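종이 한 장이 제일 어렵다, 공유 작업실에서 양팔 로봇 만드는 사람과의 대화

공유 작업실 트라스네스(Trasness) 안쪽 자리. 인터뷰 약속은 한 시간이었는데 결국 세 시간 가까이 있었다. 만드는 사람은 이름은 빼달라고 했다. "회사에서 알면 좀 그래서요." 낮에는 물류 설비 회사에서 도면을 그리고 저녁에 여기로 온다. 팔 두 개에 그리퍼 두 개, 그리고 얇은 인쇄물을 사각 틀에 끼우는 작업. 프로젝트 이름은 셀라노(Selano)다. 뜻은 없다고 한다. "발음이 편해서."

시작은 2월이었다. 처음엔 블록 쌓기를 시켰단다. 금방 됐고, 금방 질렸다고.
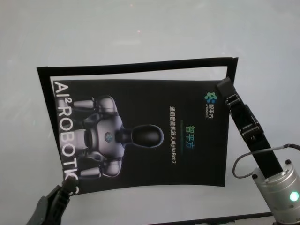

글·정리 볼릴시데(Bollilside) 편집부 | 2026-05-21

왜 하필 종이냐고 먼저 물었다. 대답이 빨랐다. "블록은 잡으면 끝이잖아요. 종이는 잡는 순간부터 모양이 변해요. 왼쪽을 누르면 오른쪽이 뜨고, 뜬 걸 누르면 이번엔 가운데가 배가 불러요. 사람은 그걸 손끝으로 그냥 하는데 얘는 하나하나 다 알려줘야 돼요."

쓰는 종이는 전시회 같은 데서 나눠주는 브로슈어. 검은 바탕이라 처음엔 걱정을 했다고 한다. 틀도 검고 그리퍼도 검으니까. 카메라가 경계를 못 찾을 줄 알았는데 생각보다 버텼다고. "상판이 밝은색이라 그 덕을 봤죠. 어두운 책상이었으면 아마 포기했을 거에요."

지금까지 저장해 둔 시도가 3,173번. 그중에 쓸 만하다고 표시한 건 1,578번이다. 절반이 조금 안 된다. 나머지는 버리냐고 하니 손사래를 친다. 실패한 것도 다 모아둔단다. 하드디스크가 모자라서 지난달에 또 샀다고, 영수증까지 보여줬다.

돈 얘기도 나왔다. 팔은 중고. 그리퍼 안쪽 패드는 직접 잘라 붙였고 배선도 직접. 제어 프로그램은 라말류(Ramalho)라는 작은 공개 패키지를 가져다가 고쳐 썼다. 원래 코드는 팔 하나짜리라 두 팔 동기화 부분은 거의 새로 썼다고 한다. 여기서 설명이 길어졌는데 솔직히 반은 못 알아들었다. 두 팔 명령이 어긋나면 종이가 당겨진다, 까지는 이해했다. 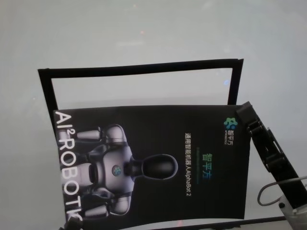
동기화가 잡히고 나서 남은 문제는 잡는 위치였다. 어디를 잡느냐에 따라 결과가 완전히 갈린다고. "처음엔 변 한가운데를 잡게 했어요. 그럼 양쪽이 다 처져요. 모서리가 나아요." 로고 바로 옆, 오른쪽 위 귀퉁이에 손가락 끝이 닿아 있는 자세가 바로 그 모서리 방식이다. 단점도 있다. 모서리를 밀면 종이 전체가 휜다. 휜 상태로 틀에 넣으려고 하면 한쪽이 턱에 걸리고, 걸린 걸 모르고 계속 밀면 그대로 꺾인다. 그렇게 버린 브로슈어가 232장. 세어 본 이유는 "나중에 행사장에서 더 얻어올 때 눈치가 보여서"란다.

힘 센서는 아직 없다. 모터 전류값으로 대충 짐작하는 수준. 센서를 달면 쉬워지는거 아니냐고 했더니 가격을 말해준다. 바로 납득.

안전은? 작업실이 같이 쓰는 공간이라 규칙이 있다. 팔이 켜져 있는 동안은 자리를 못 비운다. 비상정지 버튼은 손 닿는 데 둔다. 속도 제한도 걸어놨다고 한다. "답답할 정도로 느려요. 옆자리 분이 지나가다 멈춘 줄 알고 꺼준 적도 있어요."

시점 이야기를 좀 더 했다. 머리 쪽 카메라 하나로는 부족하다는 게 요즘 결론. 위에서 보면 다 들어간 것 같은데 다른 높이에서 보면 떠 있다. 그래서 가슴 높이에서도 보고 손목에서도 본다. 영상이 늘어나니 시간 맞추는 일이 또 생겼고. "일을 줄이려고 카메라를 달았는데 일이 늘었어요." 웃긴 했는데 피곤해 보였다. 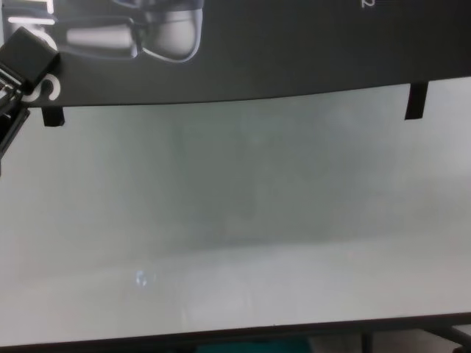 메이커 인터뷰 > 로봇·자동화

가슴 높이 영상은 어디에 쓰나. 아래쪽 여유를 본단다. 물건이 상판에서 얼마나 떨어졌는지, 틀 아래로 뭐가 삐져나왔는지. 대신 뿌옇게 나오는 때가 많아서 학습에 넣기 전에 사람이 한 번 걸러야 한다. 그 거르는 일을 퇴근하고 한다. 하루 한 시간, 못 하는 날도 있고.

완성이 언제냐는 질문에는 한참 말이 없었다. 기준을 정해두긴 했다고. 연속 5번, 구김 없이. 아직 못 해봤다. 네 번째까지 간 날이 있었는데 마지막에 왼손이 먼저 놓아버렸단다. "그날은 그냥 불 끄고 갔어요."

손목 카메라는 제일 나중에 달았다. 손가락이 화면을 크게 가리는 게 흠인데, 종이가 휘기 시작하는 순간은 여기서 제일 빨리 보인다고 한다. 각도를 조금 돌려 달면 나을 것 같은데 브래킷을 다시 뽑아야 하고, 작업실 프린터는 예약이 밀려 있다. 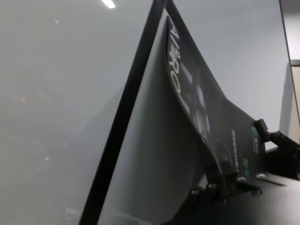
독자 '납땜초보' 님은 예고 글에 남긴 댓글에서 두꺼운 종이부터 시작해서 점점 얇게 가는 게 순서 아니냐고, 본인도 집에서 팔 하나로 명함 넘기기를 하다가 얇은 종이에서 막혔다고 했다. 그대로 전했다. 고개를 끄덕인다. "맞는 말이에요. 근데 두꺼운 걸로 배운 동작이 얇은 데서 안 통하더라고요. 두꺼운 건 밀면 가는데 얇은 건 밀면 접혀요. 그래서 저는 그냥 처음부터 얇은 걸로 해요. 명함은 궁금하네요, 어떻게 넘기셨는지."

다음 계획은 두 가지. 패드 재질을 바꿔보는 것, 그리고 두 손이 놓는 순서를 고정하지 않고 상황 봐서 정하게 하는 것. 두 번째가 어렵다. 코드는 정리되는 대로 공개할 생각인데 주석이 욕 반이라 그거부터 지워야 한다고 했다.

인터뷰 끝나고 짐 챙기는데 벌써 다음 시도를 걸고 있었다. 속도 제한은 그대로. 팔이 모서리까지 가는 데 한참 걸렸고 우리는 막차 시간 때문에 결과는 못 보고 나왔다.

셀라노 제작 과정에 대해 궁금한 점은 댓글로 남겨주시면 모아서 전달하겠습니다.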